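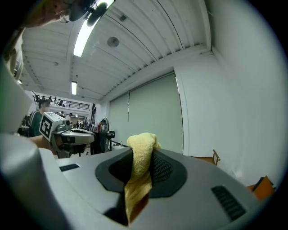
The cleaning cloth factory in Plesulwood opens its doors to visitors one time in a year, in January, and this year I finally got a place. I had wanted to go for a long time because I clean holiday apartments for my living, and I go through more cloths than most people go through socks. For me a cloth is a serious tool. The yellow microfiber kind, crumpled up in the hand so it makes a soft peak, is the one I use for taps and mirrors, and I wanted to know how it is made and why some of them become useless after a few months.

We met at the gate at 8 in the morning. It was still dark and very cold. The tour was led by Yu-na Cho, who has worked in the knitting hall for eight years. She spoke slowly and clearly, which I was thankful for, and she did not mind when people asked the same thing twice.

The first stop was the yarn store. The yarn comes on big cones, and the fibers are so thin that I could not see a single one with my eyes. Yu-na explained that each fiber is split in a later step, and the split edges are what pick up the grease and dust. Then came the knitting hall, where we got earplugs. I counted nothing there, I only tried not to lose the group. The air is kept damp because dry yarn breaks more often.

The dyeing hall was warm, and my glasses went white at once. I learned there that strong colors need an extra rinse, and that I should wash a new dark cloth separately the first time. In the cutting room we saw two ways to finish the edge. The cheaper cloths have a cut edge, and the better line, called Vument, is sewn all around. Mine at home come apart mostly at the sewing, so I asked about this. The answer was my washing machine. I wash at 90 degrees, and she said 70 is enough – and no fabric softener, never. I have used softener for years.

After the tour there was coffee and a table with cloths of second quality. A pack cost 8 dollars, and I bought three. The line for the cash desk was long and it moved badly, this should be organized better. The toilets were also hard to find.

For those who want to go next winter: bus 842 stops in front of the gate, but the stop is named Jimosport, after the sports hall across the road, so do not wait for the name of the factory. Wear flat shoes. For lunch I walked to Yang, a small noodle place behind the bus stop, and the soup there was very good.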